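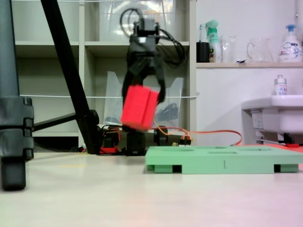
News > Press Releases > 2026

PRESS RELEASE

Ilteck presents Birkel, a teaching kit for small robot arms guided by hand

Buckley, Feb 15, 2026. Ilteck, a maker of learning tools for small robots, announces today the release of Birkel. With this kit a person without programming knowledge can show a task to a small robot arm, and the arm then learns to repeat the task by itself. Birkel is available from today for schools, training workshops and small companies.

The idea of Birkel is simple to explain. The user holds a leader arm, which has the same joints as the working arm. When the user moves the leader, the working arm follows it, and the software records the position of every joint together with the video from up to two cameras. One such recording is called a demonstration. After enough demonstrations have been collected, the software trains a control model, and the user can let the arm try the task alone.

For users who prefer not to use the leader arm, there is a second way. The motors of the working arm can be released with a foot switch, and the arm can then be moved directly by hand. This way is slower, but it is useful for tasks where the fingers must come very close to a surface. Both kinds of demonstration can be mixed in one training set.

The first task in the Birkel course book is picking up a rectangular block and placing it into a shallow opening in a board. Ilteck has chosen this task with care. It looks easy, and a small child can do it, but the arm must close its two fingers at the correct place, keep the block from turning, and come down over the opening at a good angle. A beginner who teaches this task will meet most of the difficulties which appear later in more serious work.

"When we started, we asked people to make very perfect demonstrations, and this was our mistake," said Aisling Gilmartin, head of product at Ilteck. "The model had seen only perfect movements, so when the block was a little bit tilted in the fingers, it did not know what to do. Now we ask the teacher to include also the corrections. If you come down in a wrong place, please do not delete the recording. Go up, move over, and come down again. The arm needs to see this."

Birkel was tested during a trial which began last July in Findness, where Ilteck keeps its workshop. In the trial, 57 persons taught the block task to an arm, and most of them had never used a robot before. Together they recorded 2314 demonstrations. All of these recordings are included with the kit, with the agreement of the participants, so that a new user can train a first model before making any recordings of his or her own.

The trial has also changed the product in several points. The participants often stopped in the middle of a movement to look at the screen, and these pauses were learned by the arm too. The recording software now gives a short sound at the start and at the end of each demonstration, and the screen stays dark in between. Long pauses can be marked and removed afterward. The grip of the leader arm was made softer, after many participants complained of a tired thumb.

"I have taught apprentices for many years, and in the beginning I did not expect that this would be similar," said Lorcan Phelan, who leads the training program at the Findness workshop. "But it is similar. You must decide what you want to show, and you must show it in more than one way. If I put the board always in the same place, the arm learns the place and it does not learn the board. So we move the board a little after every recording. It is boring work, I admit, but the result is much better."

The kit contains the leader arm, the working arm, the foot switch, the recording software and the printed course book with six tasks. Cameras, stands and a computer are not included. Ilteck recommends to fix the cameras firmly before the first recording and to leave them in the same position until the training is finished. The arm can work on a table or on any flat and level floor.

A first series of 400 kits has been produced. Of these, 255 are already reserved by training centers which registered before the release. The remaining kits will be sent in the order in which requests are received. Owners of the earlier Ilteck arm can order the leader arm and the software separately, and their old recordings can be imported without changes.

Introductory sessions will be held at the Findness workshop for groups of up to eight persons. Requests for sessions, and questions from the press, can be sent to Aisling Gilmartin at the Ilteck office in Buckley.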